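Re: [grip-eval] which fingers for the PC teardown cell?
From: Chia-hao Tsao
Date: 2021-05-17

On the finger question, quoting the original so the thread makes sense:

> We have the Kukel two-finger on one arm and the Nindel parallel jaw on
> the other. Budget covers one more pair, not both. Which would you keep
> for cable work inside a tower case? And does the wrist camera see
> anything useful once the fingers are in there? Our last camera gave us
> a lovely view of our own gripper and not much else.

Short answer, keep the Kukel. Narrow tips, thats the whole reason. The Nindel closes nicer and holds force better, but in among the power leads it's just too wide, I had to push the bundle over by hand for most of the tries.

Camera: yes and no. Gripper body eats a lot of the picture inside the case. You still get the tips and the wires right at them, and a bit of motherboard through the hole in the plate. On the slot panel it is much better, fingers come up from the bottom and you see both sides of the part.

Two wrist views, same bench:

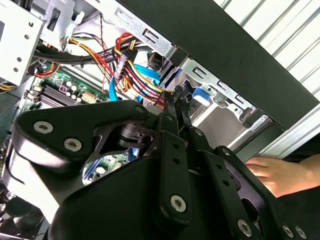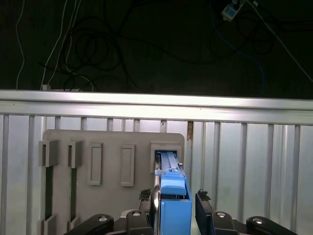
First one: finger tips in the PC wiring. Second: blue part going into the right-hand slot.

Numbers, for what they're worth. 80 tries on the slot panel with the Kukel, 6 jams, all at the start of the slot. Did 47 with the Nindel before I ran out of afternoon, so dont compare them too hard. I have not scored the cable runs yet, still arguing with Chu over what counts as a grab when two wires come along.

Pads matter more than I expected. Rough ones for the panel. Smooth pads slid on the plastic unless I cranked the force up, and then the Ilness controller tripped its current limit. Limit is set at 2,000 mA here, factory setting was lower. Check yours before you blame the fingers.

Things I'd do before buying:
- mount the camera further back if your bracket allows it
- lock exposure, metal panels fool the auto setting
- slow the last bit of the insert way down

Can send the controller config off list, its a mess but it runs. Nindel goes back in October so if anyone wants a particular test done with it, shout before then.

Chia-hao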